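Subject: Re: [hanberg-home-office] Is it worth moving off the old box?

> We have 16 people on the shared files now and I keep going back
> and forth. Do I patch it up again or start over with something new?

Oh, I know that feeling so well! We went through it at our Wetitz office last September, and I dithered for weeks before I opened anything up.

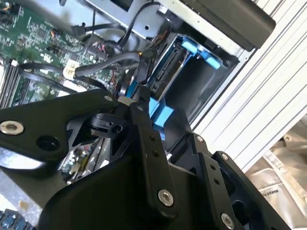
My advice is to sort out your backups first, before you spend a dime. We used Drinotari for ours (the small plan, 200 a year) and it was slow the first night and fine ever since. Do try restoring a folder or two, though, and not just the easy ones.

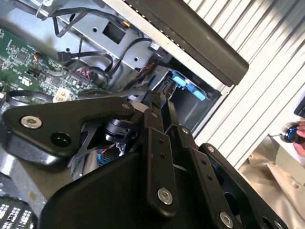
As for new or old, I'd price out both. Qaisi quoted us 400 for parts and we said yes, and I haven't regretted it, even if my husband still thinks we should have gone all new. Write me off list if you'd like the checklist, it's a bit long but you're welcome to it.

Warmly,
Your list mom in Wetitz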